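Fri 1 August

Rain again until noon. I took the early train to Cotemville with my notebook and the printed offer, and I read the offer for the second time on the way. It uses the word "solution" on every page and it took me until the last one to find out what we would pay.

The offer is for a tray packing service. Urdale brings two arms, the grippers, the software, and a person who comes to teach it our items. We pay by the month and we give the table and the power. They call the package Rocha. I asked on the telephone last week if Rocha is the robot or the contract, and the lady laughed and said it is both.

I should write down why I went, because in September I will have forgotten. Our kitchen sends out snack trays for meetings, up to 200 on a bad day, and every tray is a little different. One has a sandwich and a bottle, another has only biscuits and a chocolate bar, another has no nuts. Packing them is dull and people make mistakes at the end of the shift (I make them too). My manager wants to know if a machine can do this, and I am the one who is curious enough to sit on a train.

The demonstration room is behind a tire shop. It is warm inside and the fans are loud, so I missed some words and had to ask again. They did not mind. I was given a stool and coffee and they let me choose the orders myself from a sheet, which I liked. At the last firm, Lastlow, we were only allowed to watch a prepared one.
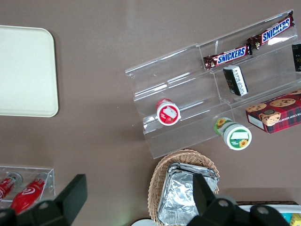 My first order was a plain one, a sandwich and a cola. The arm moved more slowly than I expected. I had in my mind the fast machines from the car factories, and this one is more like a person who is carrying something over a new carpet. After some minutes I stopped being impatient and I began to watch how it decides. Before each grasp there is a small wait, and then it goes down quite surely.

I timed one full tray with my watch and it took 42 seconds. I am faster. But I am not faster at four in the afternoon, and I do not work without talking.

The difficult things were not those I had guessed. I was worried about the bottles, as they are smooth and round, but they stand upright in their rack and I saw no trouble with them. The Snickers bars were harder. A bar lies flat and the fingers must come close to the surface to get it, and if the bar has turned a little, the robot must turn its hand too. It missed the bar once and tried again without any help. The foil packages I did not like to watch. Foil keeps the mark of every finger, human or otherwise, and our customers notice dents. I wrote "foil???" in the margin and said it aloud also. They answered that the closing force can be set for each item, and that they would do this at our kitchen with our own packages. I would like to see it before I believe it.

I also asked about the small cups of snacks, which we buy in many shapes. If the supplier changes the cup, do we have to call Urdale? They said a new item needs half a day of teaching, and 3 new items in a month are included. More than that costs extra. I find this fair, but our supplier changes things without telling us, so we could use up the 3 very quickly in the autumn.

There was a coffee break, and I ate a biscuit standing by the door to get some air. Then I asked for the sandwich order again. Ours are wrapped in plastic just like theirs, and the plastic is slippery, and if you squeeze a sandwich the filling comes to the edge. It is the item we get the most complaints for.
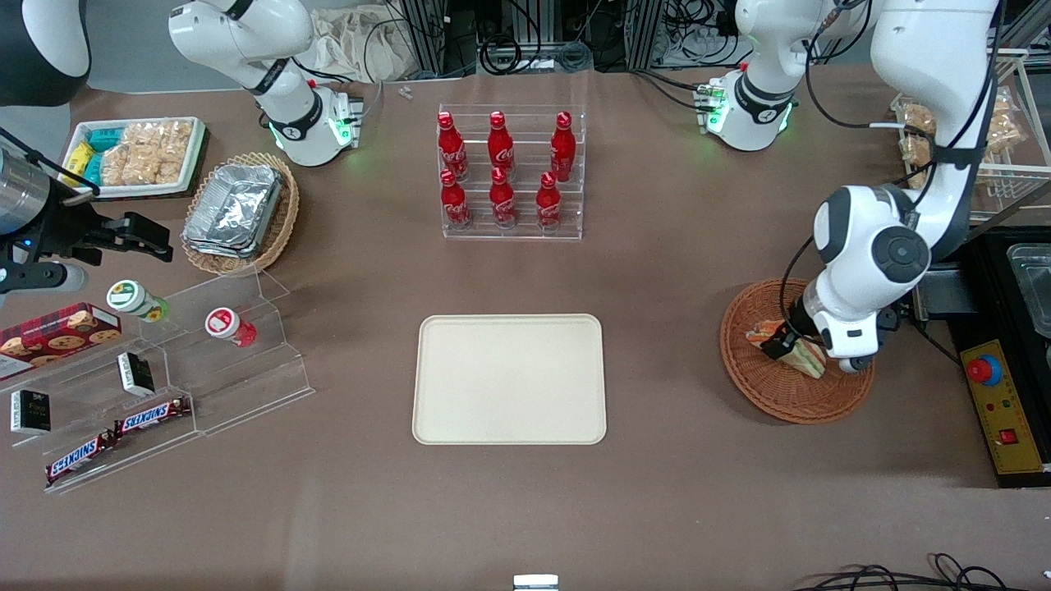

Can it work beside people, or must it have a fence?

It depends on the speed that is set and on the safety check of the site, so Urdale will not promise anything before they have visited our kitchen. There will be an emergency stop within reach of the packing person in any case.

I was pleased that they said this and did not promise. At Lastlow the same thing was answered with a big smile and a brochure.

Some other remarks, so I do not lose them:

The stands matter more than I thought. Everything has its place on the table, and the steps of the clear stand keep the small packages where the hand can reach them. At our place the items arrive in cartons and we pick from the cartons. So somebody must fill the stands, and this work is not in the offer. I must tell my manager this first, before she sees the monthly price.

Cleaning is our job. They have a sheet for it, one page, well written.

The noise is mainly from the fans of the room. The arms are quiet enough for our kitchen, where the dishwasher is worse than anything.

The contract cannot be stopped in the first year. I do not like it. I will ask for a trial in September, with our own trays and our own foil, and pay for the trial if we have to.

On the train home I tried to make the calculation on the back of the offer, with the extra hours for filling the stands, and I got two different results. I will do it again tomorrow with the calculator. My shoes are still wet and I forgot my umbrella in Cotemville, on the hook beside their door, so I will have to write to them on Monday anyway.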